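How I sort my snack and lunch tubs with one wire rack

Print this page | E-mail to a friend

I used to keep all my plastic tubs in one deep drawer, and every morning I'd be on my knees hunting for a lid. Then my neighbour Eilidh gave me a little wire rack she'd finished with, and I haven't gone back to the drawer!

First, empty everything out and match each tub to its lid. Be strict. Anything cracked or lidless goes (I'm allowed to keep one for screws). Wash the lot in warm soapy water and leave them to dry overnight with the lids off, or they'll smell musty by Thursday.

Next, stand the rack where you make your sandwiches. Give it a push – if it rocks, a folded bit of card under one corner sorts it out. 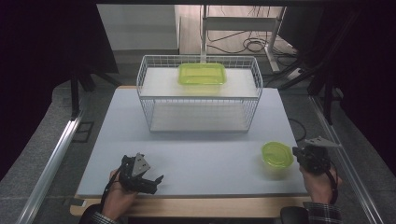
Big rectangular tubs go on the top shelf, lids on, as they sit flat and you can grab them with one hand. I put the small round ones underneath, where they can't roll off and end up behind the bread bin. Mine hold 300 ml, just right for grapes or a handful of nuts.

If you've got lots of tubs in one colour, a dab of nail varnish on each lid and its matching base saves a lot of swearing. Give the shelf a wipe when you do the worktop, and put things back the same evening if you can. I manage it most nights.

Last updated: September

Contact | © Ingeborg Eder | Back to top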